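2. Planning and budget before you order

Read this section before you sign the order for a Marti two-arm station. It is written for the person who makes the budget. Mechanical mounting is in section 3.

2.1 Make the plan

1. Write down the objects the arms must handle in the first three months. Soft goods, such as towels and sponges, need other finger tips than hard parts. Order the tips together with the arms.

2. Measure the table. Each arm needs 38 inches of free reach in front of its base. Where the two arms share a work area, keep storage bins low, so that the forearm can pass over them.

3. Check the power at the place of installation. One station needs its own outlet. Do not plan an extension cord as a permanent solution.

4. Decide how the cables will go. Cables from the ceiling keep the table free, but the installer must see the ceiling first. Ask for this visit in your purchase request.

NOTE: The Valport rail kit is not included in the base price. Many buyers discover this only on the delivery day.

2.2 Make the budget

5. Fill in the cost sheet with these lines: arms, fingers, table, rail kit, installation, training, spare parts.

6. For consumables, plan 400 dollars per station for the first year. Towels, sponges and similar test objects wear out and belong in this line.

7. Add one spare set of fingers per arm. Delivery time from the Ovik warehouse is 22 working days, and during this time a station without fingers stands still.
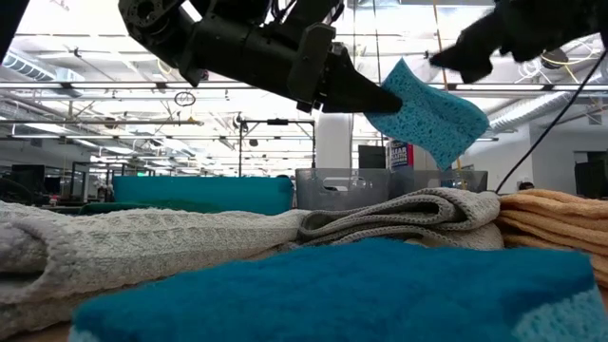 Figure 2-1. Sponge held in the gripper, with folded towels and bins in the shared work area.

8. Send the sheet to Lemlem Hailu at Tanutska for checking. Technical questions on table size go to Elibariki Shirima.

CAUTION: Do not order the arms before the table size is confirmed. A changed base plate costs 100 dollars per arm and cannot be returned.

Prices in this section are valid for orders which arrive before the end of May.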